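Dresach Viewing Diary
Read me first

Dresach is a set of household viewing diaries: who in a home watched what, on which screen, and for how long. It was put together for people who study how television fits into ordinary evenings, and for anyone who wants a small, readable set to practise on. The files are plain CSV and open in any spreadsheet.

What's in the folder

diary.csv – one row per viewing spell
homes.csv – one row per home
screens.csv – one row per screen in each home
programmes.csv – titles as written in the diaries, with a cleaned version beside each
changes.txt – what was altered between versions, and why
forms/ – the blank diary form, colour and black-and-white

Size and coverage

There are 413 diaries from 219 homes. Some homes sent in one diary and stopped, others kept going. Each diary runs for one week, starting on a Saturday. All of them were kept in May, so the set says nothing about summer holidays or the winter sport season. Homes were recruited through libraries and a notice in the Itenlow newsletter. They were not drawn at random and should not be treated as standing for the country, or even for one city.

How the diaries were kept

One person in each home filled in the form for everyone. We asked them to write down any spell longer than 12 minutes, counting live broadcast, recordings, catch-up and paid streaming. Shorter spells turn up anyway in some diaries and we left them in. The column under_min marks them with a 1.

Start and finish times are as written. Plenty of people rounded to the quarter hour, and you will see lumps at 7:00, 7:30 and 8:30 pm if you plot them. Don't smooth these out and then report the result as if it were measured.

Afaf Yammine typed up the paper forms and Vija Baranauskienė checked them against the originals. Where they read a word differently, both readings are kept in programmes.csv.

Main columns in diary.csv

home_id – matches homes.csv
screen_id – matches screens.csv
person – a letter, A for the diary keeper, then B, C and so on
start, finish – local time, 24-hour clock
source – live, recorded, catchup, stream, disc, other
attention – full, partial, background
note – free text, edited only to remove names

A spell that runs past midnight stays with the day it started on. The finish time will then be a smaller number than the start time, so add a day before you subtract.

The attention column

This one causes the most argument. The form asked "Were you mainly watching?" and gave three boxes. People used them in their own ways. A set left on while someone cooks or puts away the washing was ticked as background in one home and partial in the next. In the notes, ironing, folding and sorting clothes come up often, mostly in homes with a second set in the bedroom.

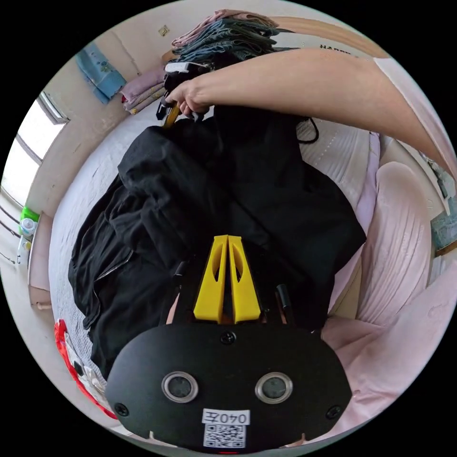 Hanan Abou Jaoude wrote in after the first version that the three boxes should be cut back to two. Her view was that partial means whatever the diary keeper was feeling that night, and that anybody adding up hours of full attention would get the same answer with or without it. She had run her own totals both ways and found the order of the sources stayed the same. We have kept the three values because that is what people ticked, but there is now a column called attention2 that joins partial and background together. Use whichever suits your work and say which one it was.

Known problems

In 50 diaries the source is missing for at least one spell. We did not guess, even where the programme was plainly the evening news.

Guests are a muddle. Some keepers gave a visitor the next letter along, others left visitors out. If a letter appears on one evening only, treat it with care.

Phones were listed as screens only when the keeper thought of them. Viewing by teenagers in their own rooms is almost certainly under-counted for the same reason, and the keeper's own viewing is the most complete.

Programme titles were cleaned by hand. Two different shows with the same name may still share a code – please report any you find.

Missing values

Blank means the box was left empty. NA means the question did not apply, such as a channel name for a disc. Na, with a small a, is a code for one of the recruiting areas in homes.csv and is a real value. Several programs will read it as missing unless told otherwise, so turn that setting off before loading the file.

Privacy

Names, street addresses and workplaces have been taken out. Home codes were shuffled before release. Please don't try to work out who a household is, and don't join these files to other records for that purpose.

Using the files

You may copy, share and adapt the set for study or teaching, with credit to the Dresach Viewing Diary. Please ask before using it in anything sold. A smaller sister set, Dirniditz, covers radio listening and uses the same home codes where a home took part in both.

Questions and corrections go to Sawsan Tannous. Phyllis Crabtree holds the paper forms and can check a single entry if you send the home code, the day and the start time.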